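Call for participants: people to read aloud, badly or well

Nandia is looking for 12 people to read a very long novel out loud in November. We supply the novel, the chair and the water. You supply the voice, and ideally the patience.

The book is The Curkevon Letters, which was a great success in its day and has been out of print ever since its day ended. It contains a shipwreck, a disputed will, a great deal of weather and an entire chapter on the proper storage of apples. We are making a free audio version for people who can't manage print, or who can but would like somebody else to do the work.

What you'd be doing

Each reader takes one part of the book and records it over two sessions at Lustance, our base off the brick walk. A producer sits in with you. The producer will stop you when you say "solicitor" in a way that suggests you have one, and will otherwise keep quiet and eat biscuits away from the microphone.

You get your pages 10 days before the first session. Please read them. Last time we recorded a reader finding out, live, that the kindly uncle had been dead since page four. It was a fine piece of acting and no use to anyone.

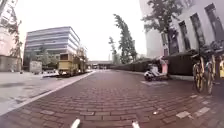

Do you have to do the voices, one person wrote in to ask, because I can do a vicar and that is the end of it. A vicar is plenty. There are several in the book, and the apple chapter is narrated by one. For everybody else, read it as you'd read a letter to a friend who is slightly deaf.

Who we'd like to hear from

Anyone over 18 who can read steadily for a fair stretch and do it again when a van goes past. Accents of every kind are welcome. The author gave the characters no fixed home and seems to have moved the county at least once between chapters, so you can't be wrong.

You don't need any training. If you have had some, we won't hold it against you, though we may ask you to do less with your hands. People who read to children every night tend to be very good at this, as they are used to a hostile audience.

Sadly we can't take anyone who hums. Many people don't know they hum. The trial will settle it.

What you get

Travel costs within reason, lunch on both session days, and a small fee that will not change your life. Your name goes in the credits, spelled the way you spell it. You also get a copy of the finished recording, which your family will say they have listened to.

Getting in

The step-free door is on the Sequeira side of the building. The recording room is on the ground floor, next to the kitchen, and the fridge is switched off while we work. If you have left yoghurt in it, that is a matter for you.
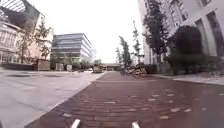
The brick walk, with the stone building on the right.

How to apply

Send us a recording of yourself reading two minutes of anything. A phone is fine. Past favourites include a boiler manual and the back of a seed packet. Please don't send poetry you have written about the sea. We have enough to be going on with.

Tell us as well which parts of November you could manage, and whether you need large print, a particular kind of chair or frequent breaks. All of these are easy to arrange if we know beforehand.

Recordings must reach the Nandia office by Aug 12, 2025. We reply to everyone, including the hummers.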